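Search this site
Search

Teaching with our hands, week two

Posted in November by the Clarthorpe workshop blog

I have been having so much fun with this! We're building up a pile of examples for Dogbe, our little learning system, and the way we do it is wonderfully simple: pick up a gripper, do the task yourself, and let the camera on it record everything your hand does. Then do it again. And again (30 rounds before a break, that's our rule).

The first week gave us 455 recordings and taught me mostly about my own bad habits. I rush. I let go too early. When I played back one batch of 30, I kept 29 and threw out the one where I'd stopped to scratch my nose.

Working in pairs has been the big improvement – two people with a gripper each get into a rhythm, and you start to see how differently someone else reaches for the very same thing. That variety is gold for training! 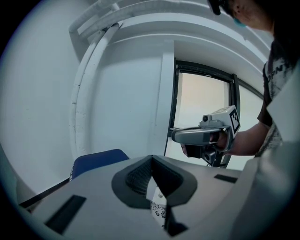 I've also started keeping sessions to 60 minutes, because after that my wrist gets lazy and the recordings show it. Next up is folding, and I already have a whole page of notes on corners.

Get new posts by email. Enter your address to subscribe.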